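Iulian Rusu
23rd July

1/ Thread on power supply standby draw, after a week with a plug-in meter. Short version: read the label, then measure anyway.

2/ Small wall adapters are cheap to leave plugged in. Most of mine sat below the meter's resolution with nothing attached. Below that floor the display says zero, and zero is the wrong number to write down.

3/ Bench supplies are a different matter. The older Drekata draws 43 W with the outputs disabled. Its fan runs whenever the rear switch is on, load or no load.

4/ Power factor. The same unit reads 82 VA against those 43 W. My utility bills watts. If yours bills you for apparent power, you already know it.

5/ Status lights are a poor guide to any of this. A blue LED takes a few milliwatts. The converter feeding it can waste many times that, and it keeps doing so when the light is off.
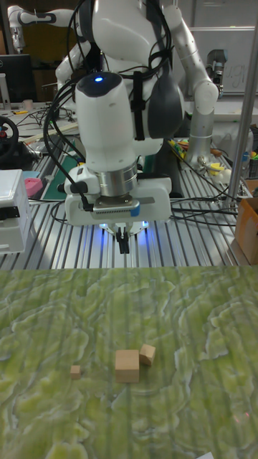
6/ Method. Let the unit settle before reading. I log energy over 56 hours and divide, because spot readings on a supply in burst mode jump around too much to be useful.

7/ Meter error. The Zokix is specified as a percentage of reading plus a fixed offset. At low power the offset dominates. To get around it, run a steady resistive load in parallel and subtract. Use a load you have measured on its own first.

8/ Jacqueline Hervieu asked about switched power strips. The lighted switch on mine adds less than the meter can resolve. The surge strip with USB ports adds more, all of it from the USB section.

9/ Total for the room with everything "off": 102 W. Moving the Drekata to a switched outlet brings that down to 59 W. Next on the list is the network shelf, which I can't switch off overnight.

Contact | © Iulian Rusu | Back to top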